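4.3 Recording colour-sorting episodes

1. Set three plates in a row down the centre of the table, one per colour class.

2. Scatter the foam pieces on both sides so each arm has something within reach.

3. Check that the status lights on both shoulder modules are green, then start the Edora logger. 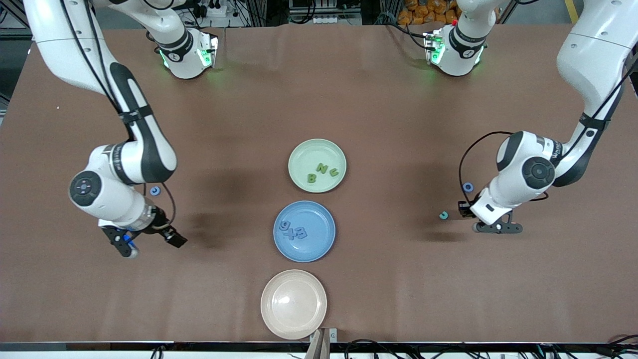 4. Run the episode until every piece is on a plate, then press Save. Discard any run in which the grippers touch.

Note: The baseline policy was trained on 666 episodes. Fine-tuning on a new colour set needs 123 more.

Caution: Keep hands off the table while the arms are enabled. Wait five seconds after Stop before you reset the pieces.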